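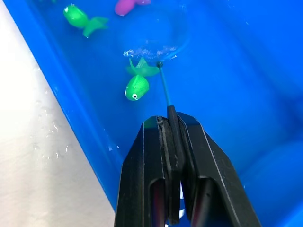

Water gets everywhere when you play or work with a tub on a counter, and I learned my best tips about it in a place I did not expect, the open day of the Kinnear workshop in Zandgate. I went there in September to see the robots and came home with two pages of notes for the kitchen. The fishing table was the one I liked the most. The gripper holds a small toy rod by the handle and brings the black tip close to a green fish, in a blue tub with shallow water. Look at the metal counter beside the tub, with the drops on it. My counter looks the same after I wash one salad, so I started to ask the people at the table how they keep their place in order during a full day of demonstrations.

I write down what they told me, together with what I tried at home afterwards.

Fill the tub less than you want

They fill only as much as the game needs. At home I always filled the washing tub almost to the rim, and then I was surprised by a wet floor. Now I measure. For rinsing herbs or berries 1,000 ml is enough in my tub, and for small toys a little more. I made a mark on the outside with a strip of tape, so that I do not measure each time. If children are going to play, put the tub in its place first and pour the water with a jug. Carrying a full tub from the sink is how my floor gets wet.

Wipe metal before the drops dry

We have hard water in our town, and each drop leaves a white ring on the steel when it dries. At the open day they had two cloths, one damp and one dry, and they told me to use them always in this order. Wipe along the grain of the metal and never in circles. For old rings I use white vinegar with the same amount of warm water. Leave it two minutes, rinse well, and then the dry cloth. Do not use vinegar on stone.

Soft toys for water

I mean the rubbery kind, such as fish and ducks. Before you put them away, squeeze each one over the sink. If it has a hole, water goes inside and after some weeks it smells. You can close the hole with a drop of waterproof glue when the toy is new and still dry inside. Mine I wash with dish soap and an old toothbrush, especially between the fins, and I let them lie on a rack overnight. A closed box is bad for them, also when they feel dry. A net bag on a hook is much better.

Toy rods with a magnet

Some fishing games work with a magnet and some with a little hook. If yours has a magnet, dry it with a paper towel after each game, or it can get rust and leave brown marks on the tub. Keep it away from bank cards. And check that the magnet sits firmly before you give it to a child - a loose one goes into the trash, not back in the box.

Hold the handle, keep the hand quiet

I asked why they let a robot fish. One of the staff answered that a thin thing which must arrive at a small place is good practice, and that the fish also moves when the water moves. The demonstration began at 10 in the morning and I stayed much longer than I planned. What I took home is simple. When I fish a dumpling or an egg out of a pot, I wait until the water is calm, come slowly from the side, and hold the spoon in the same place on the handle. I lose fewer dumplings now.

Something under the tub

A smooth tub on a wet counter slides. I put a thin rubber mat of 46 cm under it, the sort that is sold for drawers. A damp dish towel folded once also works, but it must be washed the same evening.

Practical notes, if you want to go

The workshop is behind the old dairy in Zandgate, and bus 182 from Futmont stops in front of the gate. The entrance was free and there was coffee. Bring a small towel if you come with children, they may try the fishing game by hand at the second table. The next open day is planned in Vostow, in the spring, and I would like to ask there about cleaning rubber seals, for which I still do not have a good method. If you have one, please write it below.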